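日誌 ＞ 見学・公開行事
6/16/19　記：園路管理係

メルニテッティ（Mernitetti）緑地で開かれた園路巡回ロボットの公開日に出席した。主催はルンドゥジエ社（Lundusier）、走行機は同社の「フォケロ（Fokero）」である。当係からは小職ほか一名が参加し、一般の来場者とともに説明、走行見学、質疑の順に臨んだ。復命書は別に提出するため、本欄には当日の経過と、復命書の様式に収まらない所見を記す。

受付は緑地管理棟の裏手に設けられていた。案内状には正面玄関とあったため、当方を含め何組かが建物を一周することになった。受付で名札と配布資料を受け取り、見学中の注意事項に署名した。注意事項の主旨は、走行中の機体の前に出ないこと、機体に手を触れないこと、係員の合図があるまで後方の列を離れないことである。文面は平易で、児童向けにはふりがなを付した別紙も用意されていた。当係が昨年作成した作業時の注意書きは用語が硬く、外部の方に渡すには適さない。別紙を一部いただいたので、書き直しの参考とする。

午前の説明は主催側の技術担当による。フォケロは重量58キログラムの四輪の自走機で、後部に通信用のアンテナ支柱を備える。あらかじめ登録した経路を走行し、舗装と路肩の状態を記録して、管理者の端末に区間ごとの一覧として送る。清掃や補修を行う機能はなく、用途はあくまで見回りと記録に限られるとのことであった。この点は冒頭で明確に述べられた。機能を大きく見せる説明を予想していただけに、好感をもって聴いた。

今回の公開日は、園路の記録方式を近隣の管理者間でそろえる取組「ヴラホプロス（Vlachopoulos）計画」の一環でもある。計画の名称については由来の説明がなく、来場者から質問も出なかった。計画の中身は、路面の傷み、路肩の流出、落葉や小石の堆積といった事項を同じ区分で記録し、管理者が替わっても過去の状態をたどれるようにするものである。当係の台帳は担当者ごとに書きぶりが異なり、「やや荒れ」と「荒れ気味」の別が判然としない箇所が多い。係内で以前から課題となっていたことであり、区分表だけでも先に導入する価値があると思われる。

説明の後、走行見学に移った。一回の見学は定員25名で、当方は午前の後の組に入った。機体は列の先頭に置かれ、係員が操作端末を持って横に付く。出発の合図は短い電子音である。音量が小さく、列の後方では聞き取れなかったらしい。機体が動き出してから慌てて歩き始める方がいた。 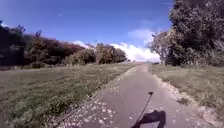 走行の速さは大人がゆっくり歩く程度で、列が乱れることはなかった。登り勾配に入っても速度はほぼ変わらず、モーターの音がわずかに高くなる。係員の話では、登りよりも下りの制御に手間をかけたとのことである。荷を積まない機体であっても、小石の浮いた下りでは車輪が滑ることがあり、当初は安全側に設定しすぎて途中で何度も停止したという。当係の一輪車による土砂運搬でも、事故に至りかけた事例は下りに集中している。人と機械で事情は異なるものの、注意を払うべき場所は似通っている。

路肩の扱いについては特に詳しく伺った。舗装と草地の境は、砂利がはみ出したり土がかぶったりして、年々位置があいまいになる。図面上の幅員と、現に歩ける幅が一致しない区間は当方の管内にも少なくない。フォケロは図面の線を参照しつつ、走行時に読み取った境を別の線として残す仕組みであり、両者の差が一定以上になった箇所が一覧に挙がる。差の原因までは判定しない。刈り残しの草であるのか、路盤そのものの沈下であるのかは、職員が現地で確かめることになる。

一覧の見本も配られた。対象は長さ182メートルの試験区間で、前回の記録と比べて変化のあった箇所に印が付いている。表の体裁は簡素で、区間番号、区分、前回との差、備考の欄が並ぶのみである。備考欄は空白であった。係員によれば、空欄は意図したもので、現地確認をした職員の手書きを前提としている由である。印刷して持ち歩ける点は、当係の年長の職員にも受け入れられやすいと考える。

一方で、見本の区分名には翻訳調のものが残り、「縁辺の喪失」などは意味を取りかねた。路肩の崩れを指すと後で分かった。導入を検討する場合には、用語を当方の台帳に合わせる作業が必要になる。軽微に見えても、これを怠ると現場では使われなくなる。過去に導入した樹木台帳の例がまさにそうであった。 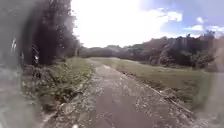

未舗装の区間については、主催側も慎重な言い方をしていた。締め固めた土の道は、雨の後とその翌週とで表情が変わる。小石の散り方ひとつで前回との差が大きく出ることがあり、一覧が印で埋まってしまう。そこで現在は、未舗装区間に限って判定をゆるめ、轍の深さと水の流れた跡とに絞って拾う設定を試しているとのことであった。結果はまだ公表できる段階にないという。資料にも数値の記載はなかった。

当方の管内では、未舗装の園路こそ見回りに人手を要する。舗装路は利用者からの通報が早いが、奥の土の道は通報そのものが少なく、職員が足を運ぶまで状態が分からない。見回りの機械を置くのであれば奥の道からというのが自然な発想であるところ、機械が得意とするのは手前の舗装路のほうである。この食い違いは質疑の際にも率直に申し上げた。先方は否定せず、記録の頻度を上げることで補えるか検討したいと答えた。

見学の途中、機体が2度停止した。一度目は列の子どもが前に出かかったためで、係員が端末で止めた。二度目は機体が自ら止まったもので、通信の強さが下限を割ったとの説明であった。係員が端末で確認した後、機体はその場で数十秒ほど待ち、再び進み出した。樹木の茂った区間では起こりうるという。停止した際に機体が道の中ほどにとどまる点は、自転車の通行がある園路では支障となりうる。路肩に寄ってから止まる動作の可否を尋ねたところ、路肩の状態が悪いおそれのある場所で端に寄せるのは望ましくないとの回答であった。理屈は通っている。ただ、利用者の側から見れば道がふさがれることに変わりはなく、表示灯か掲示による補いが要るであろう。

昼の休憩は管理棟の会議室を借りて取った。弁当は各自持参との案内であったが、茶の用意があり助かった。同席した来場者の間では、機械の性能よりも、夜間の保管場所と充電設備の費用が話題になっていた。当係にも余裕のある車庫はない。刈払機と散水用具で現に満杯であり、仮に一台を受け入れるとなれば、まず物置の整理から始めることになる。

午後は質疑と意見交換に充てられた。司会が事前に集めた質問票を読み上げ、主催側が順に答える形式である。個人の写り込みの扱い、故障時の引き取り、積雪時の運用などが取り上げられた。写り込みについては、管理者に送られるのは一覧のみで、画像の閲覧には別の権限を要するとの説明があった。保存期間は管理者側で定めるとのことで、当方で導入する場合には要綱の改正を伴う。この点は総務の所管と協議を要するため、復命書にも記載する。

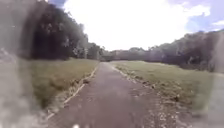
毎朝この道を歩いている者として言わせてもらえば、機械が見回ってくれるのは結構だが、見つけた穴がいつ埋まるのかを知りたい、との意見が会場の後方から出た。記録が増えても直す人の数が同じであれば、順番待ちの列が長くなるだけではないか、という趣旨である。会場からは拍手があった。

主催側は、補修は管理者の判断によるものとして、踏み込んだ回答を避けた。立場上やむを得ないとは思うものの、本来は当係のような管理者が答えるべき問いである。現状では、通報を受けた順に現地を確かめ、危険の程度により先後を決めている。その基準は内規にあるが公表していない。一覧が定期的に作成されるようになれば、補修の順番についても説明を求められることになろう。機械の導入に先立って、内規を外に示せる形に整えておく必要がある。帰路、同行の職員ともこの点で意見が一致した。

続いて、見回りの職員が減らされるのかという質問があった。主催側の答えは、試験先ではいずれも人員の変更を前提としていない、というものであった。当係の立場から付言すれば、見回りの仕事は路面を見るだけにとどまらない。利用者に声をかけられ、道を案内し、倒れかけた枝を脇に寄せ、落とし物を預かる。日報では「巡回」の二字で済ませているため、外からは見えにくい。日報の様式を改め、巡回中に行った用務を記す欄を設けることを検討したい。今回の見学がなければ思い至らなかったことである。

意見交換の終わりに、希望者を対象とした二度目の走行があった。経路は午前と一部が重なり、坂を登って引き返すものである。午前は後方の列にいて機体の挙動を十分に見られなかったため、こちらにも加わった。中央の締まった面をたどり、両側の砂利に車輪を落とさずに進む様子を確かめることができた。直進の安定は良好と認められる。引き返しの際の旋回には思いのほか場所を取り、幅の狭い園路では折り返し地点を選ぶ必要がある。旋回に要する幅は資料に記載がなく、後日書面で照会することとした。

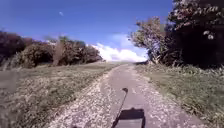

ヴェンドゥラ・ヴァーヴラ（Vendula Vávra）からは、経路の登録は最初の一回で終わったと思わないでほしい、との発言があった。草の伸びる時期と刈った後とでは道の幅が違って見え、登録時の状態をいつまでも基準にしておくと、一覧の印が季節の変化ばかりを拾うようになる。自分のところでは刈り込みの後に必ず経路を取り直しており、その手間は導入前の見積りに入っていなかった、という。

有益な指摘であり、手元の資料の余白に書き留めた。当係の刈り込みは委託で行っており、実施日は天候により前後する。経路の取り直しを委託の完了検査と同じ日に組めば、職員の移動は一度で済む。ただし、委託業者の作業が延びた場合に機体の側を待たせることができるのか、貸与契約の条件によるところが大きい。契約書の案はまだ示されていない。

閉会の挨拶では、次回の公開日を11月に同じ緑地で行う予定が告げられた。落葉の多い時期にあえて設定したとのことで、路面が覆われた状態での記録を見せたい意向のようである。当係としても、落葉期の見え方は最も関心のあるところであり、可能であれば現場班から一名を出席させたい。机上で様式を扱う者と、実際に熊手を持つ者とでは、見るところが違うはずである。

閉会後、管理棟の裏で機体を運搬車に積み込む作業を見せていただいた。渡し板を用い、係員が付き添って低速で登らせる。アンテナの支柱は倒して固定する。積込みの際に支柱の留め具が固く、係員が手袋を外して締め直していた。尋ねたところ、留め具は砂が噛みやすく、改良を申し入れている部品であるという。現場で使う者の不満はこうした小さなところに集まるものと見える。

持ち帰った資料は、区分表の写し、一覧の見本、児童向け注意事項の別紙である。いずれも係の書棚の「園路・一般」に綴じた。区分表については、当方の台帳の用語との対照表を小職が作成し、次の係内打合せに諮る。照会事項は旋回に要する幅、停止時の表示の方法、貸与契約の条件とし、ルンドゥジエ社の窓口宛てに週内に発出する。

交通費の精算は同行者分を含めて提出済み。名札は返却を失念し、持ち帰ってしまった。照会文書に同封して返送する。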